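## Setting Up Your Tasting Trail Audio Guide

Welcome, and thank you for picking up a handset at the Pundberg tasting room! The guide will walk you through the cellars, the lower orchard and the cider barn at your own pace, and it takes only a few minutes to get ready. If you'd like to sit down with it first, please do. There are benches by the coat hooks, and the people at the front desk are always glad to help.

### Before you start

You should have a handset, a pair of headphones in a paper sleeve, and a folded trail map. The handset number is on the back, and it helps to remember it in case you and your family set them all down together at lunch (it happens every time).

1. Hold the round button on the side until the screen lights up and you hear a short chime.
2. Choose your language with the up and down arrows, then press the round button once to confirm it.
3. Plug in the headphones. The handset switches over from the speaker by itself.
4. Play the welcome message, which is read by our cellar guide, Etenesh Negussie, and set the volume while she's talking. Most people like it at 7 outdoors and a bit lower in the cellars, where voices carry.

**Note:** If the screen goes dark while you're walking, the handset is only resting. Any button will wake it up again, and it will pick up right where Etenesh left off.

### Choosing your trail

There are two trails to choose from, and you can switch between them whenever you like without losing your place.

1. Press the arrows until you see **Desgate** or **Ibarra**.
2. Desgate is the short one, with nine stops, all of them on level paths. Ibarra has 27 stops and takes in the hill, so do wear sensible shoes, especially in March when the top path is still soft.
3. Press the round button to confirm. The first stop number will show on the screen.
4. Walk to the matching numbered post and press the round button again to hear the recording.
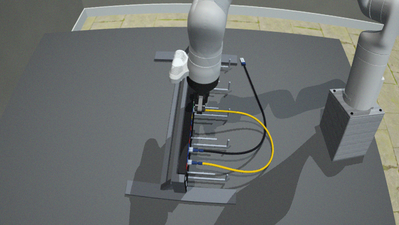 **Can I skip a stop and come back to it later?**

Any stop can be played in any order. Type its number with the arrows, press the round button, and the guide will play it, then offer you the next one along.

### At the tasting counter

The last stop on both trails brings you to the counter, where you can try the still cider, the sparkling cider and whatever we've opened that day.

1. Turn the handset over and hold it against the Hondeo reader by the till until it beeps.
2. Tell us which stops you liked. The handset keeps a list of your saved favorites, and we can print it with the matching bottles.
3. Hang the handset back on the charging rack with the screen facing out.

**Caution:** Please keep handsets away from the press and the rinsing sinks. They can manage a little drizzle, but they don't like a soaking.

**Caution:** The cellar steps are steep and the light is low. Pause the recording, take off your headphones and use the rail until you're at the bottom.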